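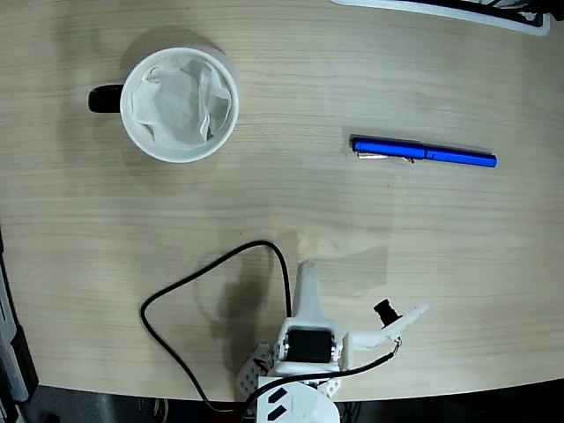 **FOR RELEASE: Jun 16, 2026**

# Drunton Song Night will go ahead without Golusine's phone vote

DRUNTON – The Drunton Song Night will not use the Golusine voting app at this year's contest in November. Viewers of the Hendriks channel will vote by phone call and text message, as they did last year, and the jury will keep its half of the final score.

Golusine offered the app to the contest in the spring, free of charge for two seasons. The offer came with a promise of "instant, fair and fraud-proof" results. We asked what fraud-proof meant and were sent a slide deck. We asked again and were sent a longer one.

A trial was held using recordings of last year's songs. The app logged 367 votes from a test group of 177 people who had each been told to vote once. Golusine has said the extra votes came from a setting that can be switched off. That may be so, but we have not seen a second trial with the setting off, and the date offered for one has moved twice.

There is also the matter of who gets to vote. The app needs a recent phone and an account, and the account asks for a birth date, a home address and permission to send offers from other companies. A good part of the Song Night audience watches with a landline next to the couch. We were told these viewers would "migrate naturally." We doubt it.
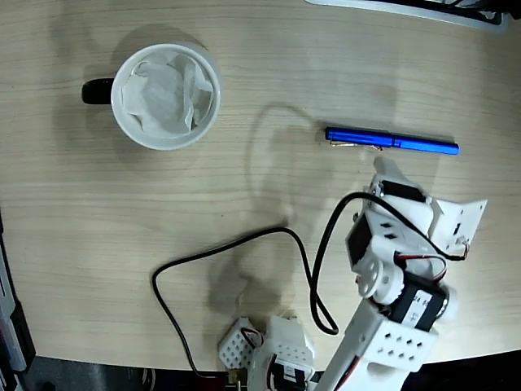 *A pen and a mug on a wooden tabletop.*

Stisiline, the company that has handled the phone lines since the contest moved to television, will do so again. Its system is slow and the final count takes longer than anyone would like. Last year the hosts had to fill the gap with a medley that was not planned as a medley. The count did match the phone records when it was checked afterward, and that is the test we care about.

Hendriks will carry both semifinals and the final live. The channel had asked for a faster results segment and will get a slightly faster one: the jury scores will be read out while the phone lines are still being counted. Whether this makes for better television remains to be seen. It was tried once before, in a different order, and drew complaints.

**What stays the same**

- One call or text counts as one vote, with a limit of five per number
- Viewers cannot vote for the act from their own district
- Full jury and viewer scores are published the morning after the final

**What changes**

- Lines open after the last song, not during it
- The text number is new and will be announced before the first semifinal

Song entries are still being accepted. Songs must be under three minutes and must not have been released before the contest. Claims that a song is "unreleased" will be checked – last year that word was used rather freely. Tickets for the final, in the 3,000-seat Drunton hall, go on sale in the fall.

Golusine is welcome to apply again for next year's contest. We would ask for a full trial, with the numbers, before another slide deck.

**Press contact:** Drunton Song Night press office, Drunton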